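Clearing Cups off a Printed Tablecloth

Cups are cleared before the cloth is touched. A dragged base pulls the fabric and spreads any drip into the print, so lift straight up.

Order of work:
Upright cups first. They may still hold liquid.
Tipped paper cups next, picked up by the wall near the base, where the paper is stiffest.
The heavier cup last.

With one red paper cup upright and the rest down, the red one goes first.

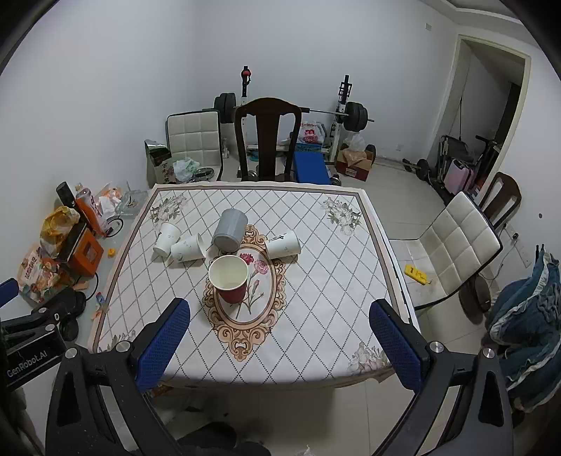 Meriem Mansour prefers to take the tipped ones first, on the grounds that a full cup is safer left alone until there is space to move it. Either order works on a large table. On a small one, keep to the order given.

Nest paper cups only when they are the same size and drained. Limit a stack to five — taller stacks lean and bind. Twist a quarter turn to release a stuck cup; pulling straight tears the rim. Reusable cups never go into a paper stack.

Coffee or tea on the cloth: blot from the outside of the mark inward, then rinse from the back with cold water. Wait 11 minutes before checking the mark again. Do not rub over the printed medallion.
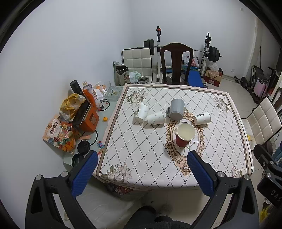 White paper cups on their sides, red cup upright on the medallion.

Shake the cloth outdoors and fold it print side in, corners matched to the border.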